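Sun 27 February

Woke before the alarm. Gray out and cold in the kitchen. Had toast and the last of the coffee, so coffee went on the list. The pipe under the bathroom sink is still dripping into the bowl. I emptied it and put it back. Rosalinda says her brother has the right wrench and will bring it over, but she said that last week too.

Nava is closed to customers on Sundays, which makes it the day for doing the vegetable corner properly. Got there at 7. Yesenia was already in, doing the invoices at the counter with her coat on. The heating had not come on. She had called Zemeck about the boiler on Friday and they told her someone would come, and she was still annoyed about how they said it.

The corner

I wanted to get away from the flat table we had until Christmas. Everything on it looked the same height and the things at the back went soft before anyone reached for them. The pine crates are better. They are plain slatted wood, no finish on them, and they sit in tiers, so the carrots are up where people can see them and the heavy things go lower. I am still working out which way to tilt the lower ones. Too flat and you can't see in, too steep and the pumpkins want to roll to the front.

Napa cabbage is the awkward one. It is too long for a crate if you lay it the way you would lay a round cabbage. I tried it across the top of the carrots, and I tried it on the shelf with one end against the rim.

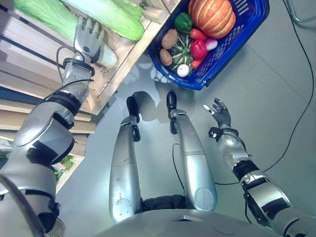
Yesenia thinks they should all be in one place with their own sign. I said people buy one when they see one, and they see it better when it is next to something orange. We left it at that. She has been selling vegetables longer than I have, but I am the one who sweeps up the leaves.

Made a list for the week:

Napa cabbage, one more case
Bell peppers, red and green
Garlic
Potatoes, but only the brown ones, the last washed ones sprouted
Tomatoes can wait until Wednesday
New pencil for the counter

The blue basket was down on the floor by the shelves, and I used it for working out what a family might carry home for soup and something roasted. A pumpkin, potatoes, a green pepper, garlic. Yesenia wants to do a fixed price basket in the spring. Her idea is 16 dollars, with a recipe card in it. I think 16 is too low if there is a pumpkin in it, and I told her so. She wrote the number down anyway and drew a box around it.

We talked about the recipe card for a while. She would like her mother's pumpkin soup, which has no quantities. I said I would cook it at home and weigh everything. She told me her mother would have something to say about that.

Went back to the cabbages after. The outer leaves need looking at every time. The ones with brown edges come off and go in the compost bucket, and if you take too many the head looks small and people pass it over. I have been turning them so the white end and the green end both show, because some people shop by one and some by the other. My mother always looked at the cut end. I look at the leaves.

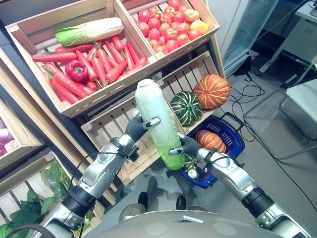
Lunch

Ate in the back. Rice and the end of Thursday's beans, with a tomato from the bruised box. Rosalinda came by at half past twelve with a bag of rolls and sat with us. She has given notice at the laundry and starts at Allex in June, in the office. It is 30 hours a week and she gets her evenings back. She asked what I thought and I said good. She had been expecting me to argue, I think. The bus is the only trouble, two changes each way.

Yesenia asked her about the summer and whether she would still do Saturdays with us. Rosalinda said maybe until school starts. That is enough to plan on.

The label printer jammed again. It is the Nostix one and it does this whenever the roll gets low. I opened it, pulled the strip out, closed it, printed one label for carrots with the price missing, and then it was fine. Wrote the rest by hand. My sevens look like ones, so I have started crossing them.

Afternoon

Did the pumpkins after lunch. There are a couple of kinds in now and I put the dark green striped one beside the orange so each one shows up. The striped kind sells slower. People ask if it is for eating, and I say yes, roast it with the skin on and scoop it out. One woman told me last week that she keeps hers on the windowsill and has no plans to cut it. That is fine too.

The boiler man came at two. It was a valve. He charged 65 dollars and Yesenia paid him from the drawer and put the slip in the envelope. The radiators started knocking a few minutes later. I would just as soon have it cool for the vegetables, but she can't type with gloves on.

I rubbed the dirt off the carrots with a dry cloth. I don't wash them, they keep longer. The red pepper I left in with them on the left side. It does not belong there, strictly, but it looks good against them and I don't have enough peppers for a crate of their own until the delivery. I have one crate I still haven't decided on. Onions maybe. Garlic is too small for it and would end up down in the gaps. 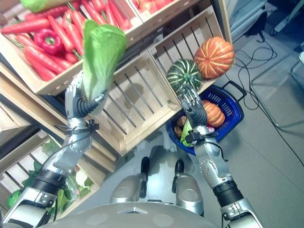
Napa cabbage, carrots, and the two pumpkins.

Swept at four. Took the compost out to the bin behind the building, where the lid has cracked along the hinge. Need to tell the landlord. Yesenia locked up and gave me a pumpkin, a head of garlic and a bunch of carrots for testing the soup.

Forgot the coffee. Went back out for it to the corner place, where it costs more.

Soup: used half the pumpkin, two carrots, one onion, four cloves of garlic, water to cover. Too thin. Boiled it down another twenty minutes and it was all right, a bit sweet. Wrote the weights on the back of an envelope. Will try it with a potato in it on Tuesday and take some to Rosalinda.

Bowl under the sink was full again. Called her about the wrench. No answer, left a message.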